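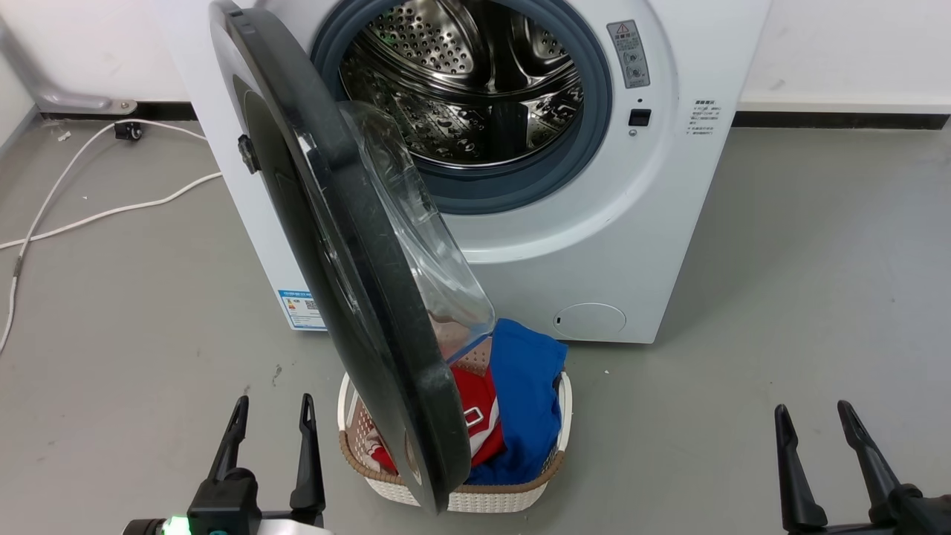 1/ Rules for a robot that does the laundry: a grumpy thread

I've been reading the draft good practice guide for home robots that Clomora put out for comment. It's 116 pages. I test these things for a living and I have opinions, most of them bad. Comments close on 1 Oct 2024, so get yours in.

2/ Start with the door. The guide says the robot "shall confirm the appliance door is in the fully open position before loading". Fine. How? A front-loader door swung right back still hangs over a basket if you put the basket close enough, and everyone puts the basket close enough. Fully open and out of the way are different things and the guide treats them as one.

3/ The window in the door is see-through as well. Clothes seen through curved plastic or glass look bigger, smaller or somewhere else. There are 107 numbered requirements in this document and I can't find one on looking at things through a transparent part. I searched for "transparent" and got a paragraph on transparent pricing.

4/ Section on the drum. "The robot shall inspect the drum for foreign objects prior to loading." Whoever wrote that has never tried to get a camera to make sense of shiny steel full of little holes. You get bright spots off the lifter paddle that come and go as the arm moves. Is that a coin? Is that a reflection? Danilo Padilla and I argued over this for most of June.

5/ What I'd write instead: look from 2 positions, and if the answers disagree, stop and ask the person. It's slow and it's dull. I'd trust it a lot more than "shall inspect", which can mean anything a sales team wants it to mean.

6/ Grip force. They've set a single limit for "textiles". One number for a football shirt and a silk blouse and a wet bath towel. The Milley people objected to this in the last round and were told it would be "kept under review". I've been in this trade long enough to know what that means.

7/ And nothing at all on the rubber seal round the opening! Two pointed fingers and a rubber seal. A nick in that and you've got water on the floor three washes later, and good luck proving what did it. I want a keep-clear distance from the seal whenever the fingers are closed on nothing. Write a number down. I'll argue about the number afterwards.

8/ Same for the door catch. It's a small part on the front panel and very easy to clout on the way past with a basket. The guide lists "protrusions" in an annex. The annex is marked informative, so you can ignore it and still say you comply.

9/ Cables. I'll give them this one, it's decent. Floor cables within reach are to be treated as an obstacle even when the robot has no wheels near them. Somebody on the drafting side has clearly had a bad afternoon with a plug.

10/ Warning labels, though. "The robot should take account of manufacturer safety markings where legible." Legible to what? Most of the machines I work with have a block of tiny print on the front in one language or another, and from arm's length it's grey fluff. So the robot takes account of nothing and ticks the box.

11/ Testing. They ask for 1000 load cycles without a fault. Sounds like a lot. Read on and you find the same garments, folded the same way, in the same basket, may be used throughout. That's a test of one basket.

12/ Imelda Soriano has a better idea, and she's given me permission to repeat it: you tip the basket out between runs and chuck everything back in. That's the whole method. Takes seconds. At Mahlangu we tried it on our own kit and our nice pass rate fell off a cliff. I was almost pleased.

13/ A few people have asked if I think there should be no guide at all. No. I'd like a shorter one, with fewer "shoulds" and the annex moved up into the main text. Hestalar's in-house checklist fits on one sheet and I'd sooner have that in a kitchen with me.

14/ Replies to some of yours: yes, top-loaders are out of scope — no idea why. Yes, emptying is covered, in two paragraphs, both poor. No, I haven't got to the bit on tumble dryers yet. Will add to this when I have.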